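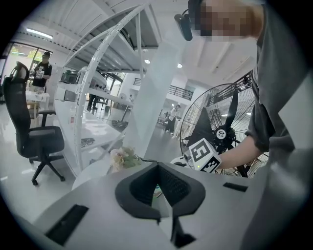
Notes by Tyson Bélanger
Real Estate Basics, evening section – Handout 4: Reading a listing

Okay, so last time we got as far as square footage and then I ran over, sorry! Picking up with the Travircombe listing, the one advertised at 1,952 square feet. Your first question should be: 1,952 feet of what? Ask whether that's living area or total under roof. A garage, a covered porch and a lanai can all sneak into the bigger number, and I've seen buyers compare one house's living area with another house's total and think they'd found a bargain.

Next, taxes. If the house is brand new, last year's bill may have been figured on the bare lot. I always tell people to ask the county for an estimate with the building on it (I skipped this on my own first place and had a pretty grim November).

Association fees – get the number, how often it's paid, and what it covers. Folten Park and Irness Lane are both in your packet. Irness looks cheaper until you notice the fee is monthly and Folten's is quarterly. Work both out for a full year before class.

Words to slow down on: "den" (does it have a closet?), "pre-wired," "room for a pool," "motivated seller." None of them are lies! They just leave you with a phone call to make.

Homework: pick one listing with at least 30 days on the market and mark every claim you could check yourself. You should be able to do it in 40 minutes. Bring two copies, and read pages 22 through 30 on inspection periods, we'll start there.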